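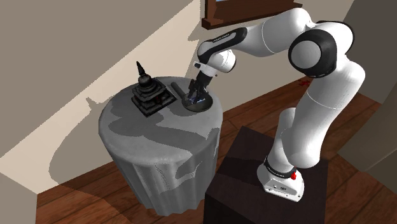

Round side table with a floor-length grey cloth and a dark bowl.

DOES DRESSING A HOUSE SELL IT?

Several members have written in about the leaflets going round Hullerstead from Samen, the home-dressing firm. The leaflet says a dressed house sells faster and for more money. It says so four times, in green, and at no point does it say compared with what.

I rang them in June to ask. The young man was very polite and told me their figure came from 747 sales. Sales where? Across the region. Over how long? He would have to check. Were the other houses, the undressed ones, the same size and in the same sort of street? He said he would email me something, and what I got was the leaflet again as an attachment.

My own guess is that people who can spare the money to have their house dressed also tend to have a sound roof and a decent boiler. Their houses would have sold anyway. Until someone shows me two matching semis on the same road, one done up and one left alone, I don't see how anyone can claim the cushions did it.

Then there is the price. The basic package, called Tisura, is £1,095 and covers two rooms for six weeks. The one they push is Villa, at £2,551, for the whole downstairs plus the main bedroom. If you haven't sold when the six weeks are up you pay again to keep the things, and that part is on the back in small type. One couple who wrote to me had paid £3,744 by the time they accepted an offer, and the offer was below the asking price. They were told it would have been lower still without the dressing. Well, it might have been. You could say the same about a horseshoe over the door. 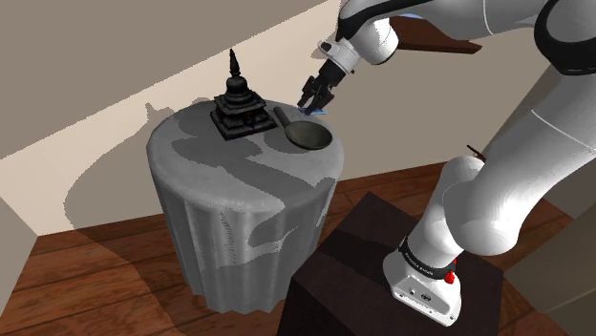 Black stupa-shaped ornament and a dark spoon-like utensil on a grey cloth.

Bevan Ngata, who sold on Mill Rise last year, takes the other side and asked me to print his view. He says he used the Villa package, sold in the third week, and would do it again because it got him to clear out the back bedroom after eleven years of promising. I am glad for him. I would point out that clearing the back bedroom is free, and that the house two doors down from his went in a fortnight with a dog basket in the hall and a child's drawings all over the kitchen.

If you are still tempted, ask for these in writing before you sign anything:

What happens at the end of six weeks, and what the weekly charge is after that.
Who pays if a viewer breaks something. The answer I was given on the phone was "usually the seller".
Whether your estate agent gets a cut for passing your name on. Two of the agents in town wouldn't tell me.

Otherwise, wash the windows and get somebody blunt to walk round and tell you what the house smells of. Mend the gate. Letters from anyone who has used Samen, happy or not, to the usual address, and please include what you paid.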